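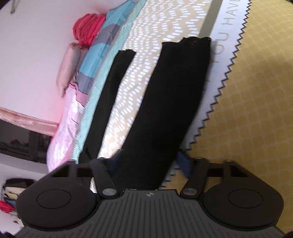
**Palesa Makhubela**

# Location safety walk-through: *Vunirell*, Netero house

Checked 16 June 2021 with Dineo Mabaso (gaffer) and Naledi Sithole (first AD). Scenes covered are the kitchen argument, the stairs, the back porch at night and the pool. Items are marked OK, FIX or HOLD. A HOLD means no filming in that area until I have signed it off.

## Access and exits

- [x] **Front door and hallway clear – OK.** Opens inward, full width. Camera carts go in the dining room overnight and stay out of the hall.
- [x] **Back door unlocked during shooting hours – OK.** The deadbolt needs a key from both sides. Naledi has the key and will leave the door unlocked from crew call to wrap.
- [ ] **Side gate – FIX.** Latch sticks. Two of us had to push it. This is the way to the meeting point on the street, so it needs to open with one hand.
- [ ] **Exit signs for background actors – FIX.** Paper arrows are fine. The party scene has 17 extras in the living room and most of them will have come in through the garage in the dark.
- [x] **Street parking leaves room for a fire truck – OK.** Keep the honeywagon on the north side.

## Electrical

- [x] **House circuits labeled – OK.** Dineo traced them and wrote the labels on tape inside the panel door.
- [ ] **Kitchen outlets – FIX.** The one left of the sink did not trip when tested. Use it for nothing, tape it over, and tell craft service. The coffee maker always ends up there.
- [x] **Generator position – OK.** On the driveway, away from windows, exhaust pointing at the road.
- [ ] **Cable runs – FIX.** The run across the porch steps has no cover. Mats are not enough on steps. Dineo suggests going over the railing and down behind the planter, and I agree.
- [x] **Hot lights clear of curtains – OK.** Recheck after every lighting change in the living room. The curtains there are the owner's and have no flame treatment tag.

## Stairs and upper floor

- [x] **Handrail solid – OK.**
- [ ] **Landing rail – HOLD.** Loose at the wall end. The script has both leads leaning on it through a page and a half of dialogue. Either it gets a proper repair or the scene moves down to the bottom step. Director prefers the repair. A clamp hidden behind the post will not pass.
- [x] **Stair carpet – OK.** Worn on the third step but still fixed down.
- [ ] **Crew limit on landing – FIX.** Set at 6, including cast. Post the number at the foot of the stairs.

## Pool and yard

- [ ] **Pool scene – HOLD.** No lifeguard is booked yet. Lungile Mofokeng is waiting on a quote. The scene is only a kiss at the shallow end, but it is a night shoot with two people in the water in their clothes, so the lifeguard is required.
- [ ] **Depth markings – FIX.** The painted ones have faded. Stick-on numbers can come off for the take.
- [x] **Lights near water – OK on the plan.** Everything within reach of the edge is battery powered. I will look again when it is rigged.
- [x] **Towels, heated room, warm drinks – OK.** The laundry room has a working heater and its own door to the yard.

## Fire and first aid

- [x] **Extinguishers – OK.** Kitchen, garage, generator. All in date.
- [ ] **Candles, bedroom scene – FIX.** Change to LED or get a fire watch. The budget line I was given is 100 dollars, and that covers LED only.
- [x] **Smoke alarms – OK.** Tested on both floors. If the haze machine sets one off, call me before anybody takes it down.
- [x] **First aid kit – OK.** Restocked, on the shelf by the back door.
- [ ] **Nearest hospital on call sheet – FIX.** The draft still lists the one near the old location at Kutgate.

## Comments

**Naledi Sithole:** Gate latch is done, oiled and adjusted. Arrows will go up the morning of the party scene. I have moved the pool to the last night so Lungile has more time.

**Dineo Mabaso:** Cable is rerouted as discussed. The outlet is taped. The owner says an electrician is coming in August anyway, after we are out, so it stays off for us.

**Katherine Cárdenas (art department):** LED candles are fine with me. We need the wide ones, the thin ones flicker badly on camera. Carpenter can do the landing rail if the owner agrees to one new bracket. I have sent her a message.

**Palesa:** Gate, cable and outlet closed. Landing rail and pool stay on HOLD. I need the owner's answer in writing before the carpenter starts, and I want to put my own weight on the rail when he is finished.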